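4.3 Finger pads: checking, swapping and setting the grip

I keep this section separate from the rest of the Rullside guide because it's the one I get the most messages about. If you only read one part before you start a bathroom session, I'd pick this one (sorry, Konrad, your charging section is lovely too).

You'll need the small hex driver from the Ostora kit, a lint-free cloth, and a fresh pair of mesh pads if yours are looking shiny.

1. Switch the gripper off and lay it on its back.

2. Squeeze the trigger slowly, all the way, and let go. Both pads should move together. If one drags behind the other, stop and go to 4.5.

3. Wipe the mesh on the inner faces with the dry cloth. I used to use alcohol wipes and ended up with pads as slick as soap, so please don't!

4. Loosen the 2 screws at the base of each pad, slide the old pad out and push the new one in until it clicks. Tighten until snug and then leave it alone.

5. Wipe the clear fingertip piece as well. Fine scratches are okay. A crack means a new one, part 3408, and Itzel keeps the spares.

6. Switch back on and run the open-close routine 20 times before you pick anything up.
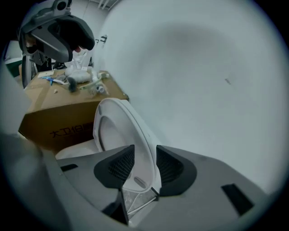
7. Now set the grip. I start at 600 on the force dial for anything smooth and glossy, then go up a little at a time until the part stops sliding. Lids and seats are tricky because they're wide, they tilt, and all the weight hangs off one edge. Get the pads well over the rim, lift slowly and keep your wrist loose.

8. Write the final number on the pad log, with your initials.

Note: if you work with a gripper in each hand, do the whole list on both. Mixing a new set of pads with an old one makes the two feel completely different, and Chutima and I lost most of a morning in May to exactly that.

Caution: keep your free fingers out from between the pads whenever the power is on. They close faster than you'd think, and they pinch.

Last changed 03/12/2025 (step 5, new part number)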